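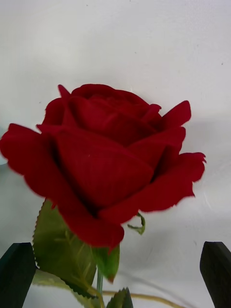 Wrist view over a red rose, fingers open either side of the stem.

Notebook, Destport bench, February, started writing at the kettle

I have been meaning to get our handling rules for the flower work out of my head and onto paper, and the Norkero write-up is due soon, so this is as good an afternoon as any. Colleagues, please scribble on it!

Grip the stem, never the bloom. Fabric petals fray at the edges and once they go fuzzy the colour labels start to wander. If the leaves are in the way, come in lower, and if you still can't get there, log it as a skip and move on. A skip is perfectly respectable data.

Speed limit near the table stays at 30 per cent whenever anyone is within arm's reach, and that includes leaning in to fix a leaf. I know Salline runs theirs faster — they have a light curtain and we don't.

One arm moves into the shared middle at a time. The other waits on its own side until the first has backed out. Probert's checklist words this better than I do, so I've taped a copy inside the cupboard door.
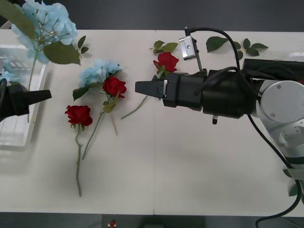

Does a protective stop count as a failed episode?
It counts as a stopped episode, with its own code, and it stays in the log along with a line on what set it off.

We're at 359 episodes now out of the 600 we promised, and 24 of those carry the stop code. I'd like to go back through them before we add more, mostly to check the notes are readable by someone other than me.

Still to sort out: whether shed leaves get cleared between episodes or left where they fall. I lean toward leaving them and writing it down, but I could be talked round. Also need new labels for the e-stop tags, the old ones have gone all curly.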